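Okay, hi, can everybody hear me at the back? Good. If I drift away from the mic, wave at me.

(Slide 1, title. Leave it up while people sit down.)

So I'm Ruba Atallah, I've been gardening in Pridville for most of my adult life, and for a good part of that time I was watering wrong. I mean really wrong. I was out there every evening with my thumb over the end of the hose, feeling very peaceful, giving everything a nice little sprinkle, and my tomatoes looked awful by the end of July. Cracked, black on the bottom, the whole catalog. So tonight is about water. How much, how often, how to get it where you want it, and what I'd do if I were starting a yard from scratch.

Handout is by the door. It has the soil chart on one side and the parts list on the other, and the date on the bottom is 29 Apr 2024, so if you have an older one, toss it, I had the clay and loam columns swapped. Sorry about that. Thank you to Zulkifli Santoso for catching it.

(Slide 2, the screwdriver.)

First thing. Before you buy anything, go home and stick a long screwdriver in the ground. Do it the morning after you water. If it slides in to the handle, you're wetting the soil deep enough. If it stops after a couple of inches, you've been watering the mulch. Mine stopped at two inches! After an hour of standing there!

Ask: who has clay? (Hands. It will be almost everyone on the Noddale side of the creek.) Who has sand? You folks are going to be jealous of the clay people by August, and they're going to be jealous of you in April.

Clay takes water slowly and holds it. If you pour it on fast it just runs down the driveway. So you go slow, take a break, go again. Sand takes it as fast as you can give it and then it's gone, so you water less at a time and more often. Loam people, you can go get a cookie.

(Slide 3, the bill.)

This is my own water bill, I blacked out the account number. In September, the year I still used the sprinkler, I used 3,000 gallons more than I did the next September with drip. Same beds, same number of tomatoes, pretty much the same weather. I'm not going to promise you that number. My sprinkler was also watering a fence and half of the sidewalk, so I had a lot of room to improve.

Pause here for the sprinkler story if we're on time. Skip if the intro ran long.

(Slide 4, hoses and lines.)

Let's talk about what carries the water. You've got your regular garden hose, your soaker hose, and your drip line. A regular hose is for filling cans and washing boots. I love mine, I'm not taking yours away. A soaker sweats along its whole length, it's cheap, and it's great for a straight row of beans. Where people get in trouble is hooking three of them end to end. The first one gets everything and the last one gets a sad little dribble.

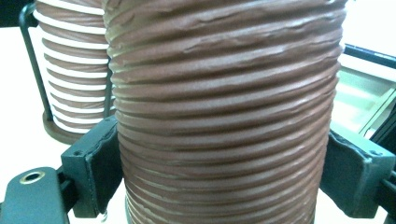 Drip line has the emitters built in at a set spacing, and you can run it a lot farther before it gets uneven. It costs more up front and it takes an afternoon to lay. Do it on a warm day, and let the roll sit in the sun first so it relaxes. I laid my first one in cold weather and it fought me the entire time - I had bricks on it, I had my foot on it, I had a neighbor's kid sitting on it.

You will need a filter and a pressure regulator. Please don't skip these. Everyone wants to skip these. The grit in our water will plug an emitter in one season, and house pressure will pop the fittings right off, usually when you're at work.

(Slide 5, the layout at Verbruggen.)

If you haven't been to the Verbruggen garden, go, they leave the gate open in daylight. They have 112 plots on one main line, split into 5 zones, and each zone gets its own turn early in the morning. I stole the idea for my yard on a very tiny scale. Tomatoes and squash are on one valve, herbs on another, and the lettuce gets its own because lettuce is a baby.

The herbs thing is worth saying slowly. Rosemary, thyme, sage, lavender, they want to be left alone. If they're on the same valve as your cucumbers, one of them is going to be miserable, and I've killed enough rosemary to know which.

(Slide 6, schedule.)

Deep and not often. For established beds in clay I run it twice a week in summer, early, before the sun is on the leaves. Seedlings are different, they need the top inch kept damp, so those I still do by hand with a can. Write your schedule on the inside of the shed door. Then cross it out when it rains! A timer doesn't know it rained.

Also the mulch. Three inches, keep it off the stems. Jatari has shredded leaf by the yard if you have a truck or a patient friend with a truck. Lines go under the mulch, on top of the soil. If you bury them in the soil you'll find them again with a shovel.

(Slide 7, end of season.)

Shut off, take the end caps off, let it run out, bring the timer and the filter indoors. Regular hoses, drain them and hang them on something wide, no nails. A nail puts a kink in the same spot all winter.

Questions. Likely ones: rain barrels (yes, but you need height or a pump), gray water (check with the city first), lawns (different talk, I'm not the person).

Remind them the plant swap table is open until they kick us out, and whoever parked the green wagon in front of the ramp, please move it.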